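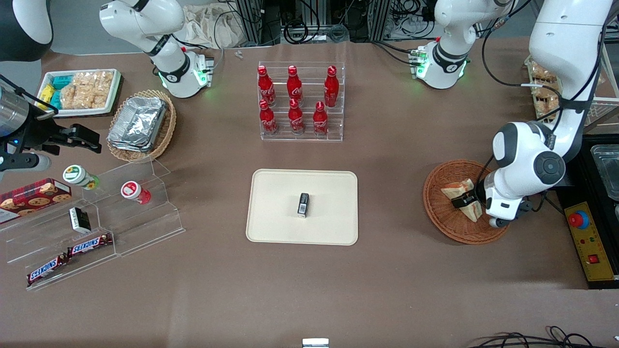

Setting up the snack table for the Dradandale open day, September 2023. Posting as I go so whoever does it next year has something to work from.

Budget was 300 for the whole table. Drinks took more of that than I wanted. Cans would have been cheaper, but the aluminum Coke bottles have a cap, and people walk around with them.

The bottles go in a clear tiered rack, two rows of three. Back row sits higher, so you can read the front and back rows from across the table. Refill from the back.

Sandwiches are in the round wicker basket. Triangles, one cut. Last year we had long rolls and half of them came back with one bite out of them.

The foil containers get their own basket, the oval one. They are for taking food home. Put them out at the start. If you wait until people ask, they wrap things in napkins.

Rice crackers and the other small packets share the white tray. Keep them on separate sides or you get one big heap by lunch.

The big cream tray goes in the middle. That is where people build their own selection before they carry it off, so don't fill it up with stock.

Next job is the stepped stand. It came from Isto, 89 with shipping. The one from Mulo was cheaper but had no divider, and things slid sideways every time somebody bumped the table.

Chocolate on the top step. I put the Snickers end to end with the name facing out. The lower steps get the small boxes and tubs, because tall things down there hide whatever is behind them.

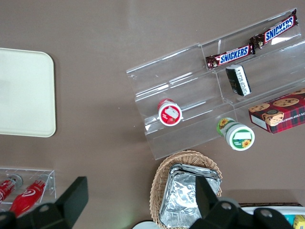 Farooqui replied that the chocolate should go on the bottom step, where kids can reach it without leaning over everything else. Fair point. I'm leaving it on top for the morning and will move it down if the stand gets knocked.

Cleaning note for the acrylic: soft cloth, warm water, a drop of dish soap. Paper towels scratch it. Ours already has marks from last year.

We are planning for up to 40 people at a time. Spare stock is under the stairs in the box marked 3579. Please put the lid back on when you take something out.

Labels for the sandwiches still to do. Egg first, then cheese.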